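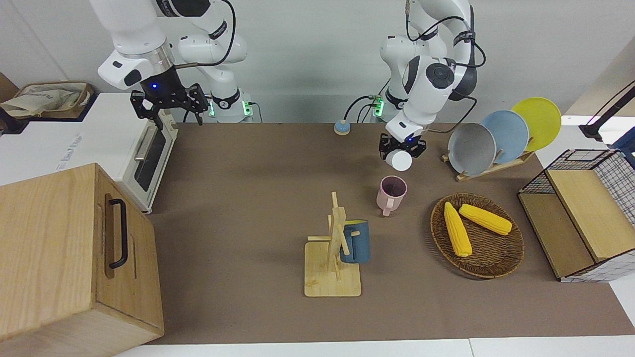

Figure 1. The two-arm station with the kitchen props laid out. The left arm is holding the white cup.

Two-Arm Kitchen Tidying: Project Report
Ruvard Robotics Club, team Huverby

1. What we set out to do

Our project was to get a pair of robot arms to put a small kitchen back in order. A person scatters mugs, plates and play food over the table, and the arms return each item to its place. Mugs go on the mug tree, plates go in the dish rack, and corn goes in the wicker basket. We picked this task over block stacking, which the club did last year, because the objects have different shapes and each one needs its own grip.

We worked on the project from September through the end of the spring term. The team had 7 members, split between motion, vision and the bench itself.

2. The bench

Both arms are mounted along the back edge of the table and face forward. Each ends in a parallel gripper with two fingers. We name the arms from the robot's point of view, so the right arm is the one on the left in Figure 1. This caused mistakes in the first month, and we ended up writing "robot right" and "robot left" in all our notes.

The props are ordinary household items. The mug tree is bamboo with short pegs. The dish rack is wood and takes plates standing on edge. The toaster oven stays at the left edge of the table and was meant for a door-opening task, which we dropped (see section 6).

The arms are run by a program the club calls Zavenix. It was started by an earlier team and handles joint limits, gripper commands and logging. We added a list of named grips and a check that stops one arm from entering the other's zone without permission.

3. Method

We recorded demonstrations by guiding the arms through each task and saving the joint positions. We kept 200 of these. Recordings where an object was dropped or the operator hesitated for a long time were thrown out, along with a batch from November that had the wrong time stamps.

For each object we wrote down a starting grip:

Mugs: one finger inside the rim, one outside. Gripping the handle was tried first and the mug rotated.
Plates: on the rim, from above, with the plate already tilted. A plate lying flat can't be picked up this way.
Corn: across the middle of the ear, fingers square to its length.
Small cup: around the body, low down, lifted slowly.

The table is divided into two zones with a shared strip in the center. Objects in the shared strip go to whichever arm is free. If both are free, robot right takes it. This rule is simple and we did not find a case where a more complicated one would have saved much time.

4. Tests

A test run started with the props placed by someone who had not written the code being tested. The run ended when everything was put away or when an arm stopped with a fault. We did 37 full runs. An item counted as put away only if it stayed put after the gripper let go.

Corn was the most reliable. The basket is wide and the ears can land at any angle. The small cup was nearly as good once we lowered the closing force. Before that, the fingers tipped it over as they closed.

Plates were mixed. When the arm came in straight, the plate slid between the slats without trouble. When it was even slightly turned, the rim caught on the wood and the arm stopped on its force limit. Most of our faults came from this.

Mugs were the hardest. To hang a mug, the arm has to pass the handle over a short peg, and the mug hides the peg from the overhead camera while this happens. Our best results came from setting the mug down in the shared strip, turning it until the handle faced a known direction, and then picking it up again. This is slow, but it worked far more often than going straight to the tree.

5. Problems with the equipment

Cables cost us a lot of time. The cables over the upper joints have to be loose enough for the full reach, and if they are too loose they catch on the elbow. We settled on a coil on robot right — it should be checked before every session.

The mug tree also moved. It is light, and a missed peg pushed it sideways, which put every later attempt off. We put 2 strips of grip mat under the base and measured its position again at the start of each run.

6. Not finished

Opening the toaster oven was in our proposal. The handle can be gripped, but the oven slides forward before the door comes down, and we did not want to screw it to the table. The next team could try holding the body with one arm and pulling with the other.

We also planned to enter the Nedeljković Cup in the household category. Our runs were too slow for the time limit, mainly because of the mug step, so we gave a demonstration at the club's open evening instead.

The grip list, the zone check and the recordings are in the club's shared folder under Huverby. The November batch is in a separate folder and should not be used for training.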